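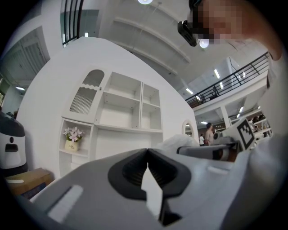 About Fleklow

Fleklow makes a pair of hand-held grippers for recording household tasks, so that robot arms can be taught from them. The company was started by Tsegereda Nigatu and Wondimu Birhane, and our first kit went out in April.

The kit

Each kit holds two grippers, a charger, a spare set of black finger pads and the Wosen software for checking recordings. Every gripper carries a printed marker cube, which lets the software follow the hand through the room. A pair can be set up in 15 minutes.

We also record to order. Customers send us a list of tasks – tidying a shelf, picking up a plastic bag, moving a cup – and our operators carry them out with the same grippers we sell. The smallest order is 200 recordings. 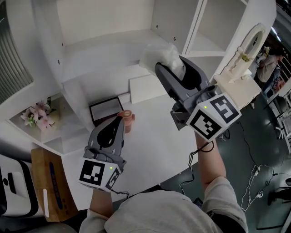 Who we are

Mihret Tsegaye runs the recording floor and trains new operators. Eyerusalem Tsegaye looks after repairs and spare parts. Wondimu still builds the first unit of each batch himself.

Hire and support

Kits can be hired for 10 days or longer. Support is by email and is included with every hire.

Page last updated January 11, 2020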